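Workshop notes: towel folding on the two-arm bench
10 Feb 2023

The two-arm build in the shared workshop has moved on from rigid parts to cloth. Alžběta Sokol rewired the wrist cameras in January, and both now run at 60 frames a second without dropping out when the arms cross. That was the last hardware item on the list before fabric work could start.

Cloth is a poor fit for the way we had been planning grasps. The old routine looked for an outline, fitted a box to it and closed the fingers on the short side. A towel has no fixed outline. The pile also blurs the depth reading near the tabletop, so the planner tends to place the fingertips a few millimetres high and close on fuzz.

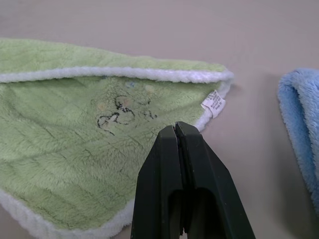 The current approach uses the wrist view for the last part of the descent only. The head camera picks a candidate edge, the arm moves in with fingers closed, and the wrist camera then corrects the position before they open. Contrast at the border helps a good deal. Plain towels with no piping are still unreliable and have been left out of the trials for now.

Waltraud Engelhardt wrote the labelling tool, which runs on the old Odley desktop beside the drill press. We have 171 labelled grasps so far and want 1,000 before retraining. Anyone with a spare hour can add to the set. Mark the edge, not the care label - the first model learned to go for labels, and a label will not carry the weight of a towel during a lift.

The second half of the job is the stretch. Once both grippers have hold, the arms move apart until the motor current passes a threshold, then back off slightly. The threshold is set in the Kovico controller file and should not be changed without a note in the log. Too low and the fabric sags, too high and one side slips out of the fingers.

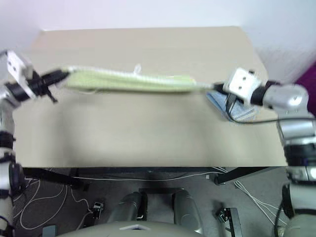 Both grippers holding the green towel above the table.

Twist remains the main fault. If the two grasps land on different edges, the towel comes up as a rope and no amount of pulling will flatten it. Waltraud is testing a check that compares the height of the band with the expected width of the towel and sends it back to the table if the ratio is off. It adds 12 seconds to a cycle, mostly in the second approach.

Still to do: replace the finger pads with the softer Girkeo sheet, shorten the cable loop at the right wrist, and move the cloth routines out of Alžběta's branch. The Hájek power supply is on loan to us until June and a permanent one has to be priced before then. Bench bookings are on the usual sheet by the door.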